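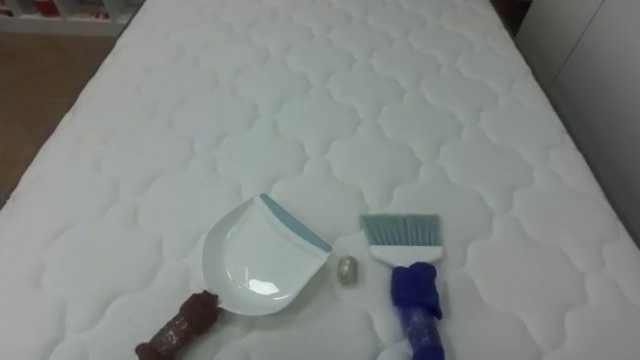

Zuletzt geändert: 27. Juni 2019

Forum > Anschaffung und Planung > Greifer und Arme

Thema: Budget für Kehraufgabe auf Matratze, brauche ich zwei Arme?

nosipho_mthembu schrieb:
Guten Tag in die Runde,
ich plane für unsere Firma (Dritetex, wir bereiten Matratzen und Textilien für Pensionen auf) eine kleine Roboterstation. Die erste Aufgabe soll sein: kleine Reste von der Matratze auf das Kehrblech fegen, mit einem ganz normalen Handfeger. Für die Versuche haben wir die Griffe umwickelt und damit dicker gemacht, beim Feger mit blauem Stoff und Folie darüber.

Mein Entwurf bis jetzt:
Arm mit Greifer, Angebot von Marulanda: 3704 Euro pro Stück
Ersatzfinger und Kabel: fast 500 Euro
Feger, Kehrbleche, Stoff, Folie: 43 Euro
Ständer: noch offen

Meine Frage ist vor allem, ob ich den zweiten Arm schon jetzt in den Antrag schreiben soll. Mein Chef sagt, man kann das Kehrblech auch festklemmen. Entschuldigen Sie bitte Fehler in der Sprache, ich schreibe noch nicht sehr lange auf Deutsch.

gvieira schrieb:
Hallo Nosipho,
ich würde zuerst nur einen Arm kaufen. Eine Klemme am Bettrahmen kostet fast nichts, und man lernt mit einem Arm schon sehr viel über die Bewegung des Fegers. Wir haben in Muvham von Anfang an zwei bestellt, und der zweite lag bis Februar in der Kiste. Das Geld hätten wir besser in einen guten Ständer gesteckt.
Gonçalo

lucero.paucar schrieb:
Da bin ich anderer Meinung. Eine Matratze ist weich und gesteppt, sie hat überall Rillen. Wenn das Blech fest am Rahmen klemmt, liegt die Gummilippe nur an einer Stelle richtig auf, und ein kleines Stück Folie bleibt irgendwo davor in der Rille. Mit zwei Armen kann das Blech dem Feger entgegenkommen. Für eine harte Tischplatte würde ich Gonçalo recht geben, für diesen Fall nicht.
Bitte auch beachten: Ein zweiter Arm, den man ein Jahr später bestellt, ist vielleicht schon ein anderes Modell. Dann passen die Ersatzteile nicht mehr zusammen, und die Position »Ersatzfinger« gibt es doppelt.

gvieira schrieb:
@Lucero: Mit der Rille hast du recht, daran habe ich nicht gedacht. Aber man könnte die Klemme federnd bauen. Ich bleibe dabei, dass 3704 Euro für das Halten von einem Kehrblech viel Geld sind.

M.Hakala schrieb:
Eine Frage von der Seite: warum überhaupt Feger und Blech? Ein kleiner Sauger am Arm macht dieselbe Arbeit und braucht keinen zweiten Arm. Bei Pravden haben wir es so gelöst, allerdings auf Polstern mit glattem Bezug.
Marjatta

nosipho_mthembu schrieb:
Liebe Marjatta, den Sauger haben wir besprochen. Unsere Kunden möchten in den Zimmern am Vormittag keinen Lärm, das steht bei zwei von ihnen sogar im Vertrag. Außerdem sollen später noch andere Werkzeuge mit Griff dazukommen, und für diese will ich dieselbe Station benutzen. Der Sauger ist also nur Plan B.
Zur Klemme: Ich lasse sie bei uns in der Werkstatt bauen, damit ich dem Chef beide Varianten zeigen kann. Was sie kostet, trage ich hier nach.

hernan_paucar schrieb:
Ich vermisse im Entwurf die Arbeitszeit. Für das Einrichten, also Ständer ausrichten, Kamera einstellen, Griffe wickeln, würde ich 15 Stunden pro Arm eintragen. Das ist in keinem Angebot enthalten, und später muss man es trotzdem irgendwo verbuchen.
Bei der Folie würde ich sparsam sein. Glatte Folie außen ist für einen Greifer nicht ideal, ich nehme lieber nur Stoff und ziehe ihn sehr fest. Wie macht ihr es beim Kehrblech?

nosipho_mthembu schrieb:
Danke, Hernán, die Stunden habe ich eingetragen. Beim Kehrblech ist die Umwicklung braun und ziemlich dick. Der Greifer fasst den Griff von der linken unteren Ecke der Matratze, der Feger liegt rechts daneben.
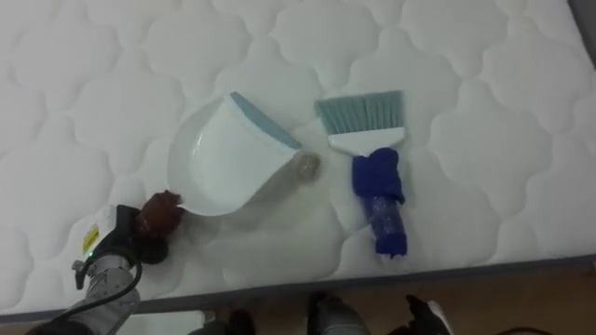 Re: Zweiter Arm, neue Fassung vom Budget

nosipho_mthembu schrieb:
Ich habe nach Ihren Antworten die Liste neu geschrieben:

1. Zwei Arme mit Greifer, gleiche Baureihe, aus einer Bestellung
2. Ersatzfinger und Kabel, wie oben
3. Verbrauchsmaterial 43 Euro, ich rechne damit, dass es pro Quartal wieder anfällt
4. Einrichtung, Stunden nach Hernán, für beide Arme
5. Zwei Ständer, Angebot kommt noch
6. Federnde Klemme als Alternative zum zweiten Arm, Preis aus der Werkstatt fehlt

lucero.paucar schrieb:
Sieht gut aus. Zu Punkt 5: Achte darauf, wo das Kabel läuft. Es macht am Handgelenk einen Bogen und geht dann am Arm hinunter. Wenn der Ständer zu nahe am Bett steht, kann der Bogen an der Matratzenkante hängen bleiben. Kabelhalter bitte mit aufschreiben, das sind Kleinigkeiten, aber ich vergesse sie jedes Mal.

gvieira schrieb:
Punkt 6 freut mich natürlich. Ich würde ihn aber vor Punkt 1 stellen. Wer den Antrag liest, sieht zuerst die große Summe und liest danach nicht mehr weiter.

hernan_paucar schrieb:
Das finde ich falsch, Gonçalo. Der Antrag soll sagen, was sie haben will. Die Alternative gehört in den Anhang.

M.Hakala schrieb:
Ich stimme Hernán zu. Und frag bei Marulanda nach einem Preis für zwei Stück zusammen, bevor du abgibst. Im Angebot steht ja nur der Einzelpreis.

nosipho_mthembu schrieb:
Die Anfrage an Marulanda ist heute Morgen hinausgegangen. Die Klemme kommt in den Anhang. Kabelhalter stehen jetzt bei Punkt 2.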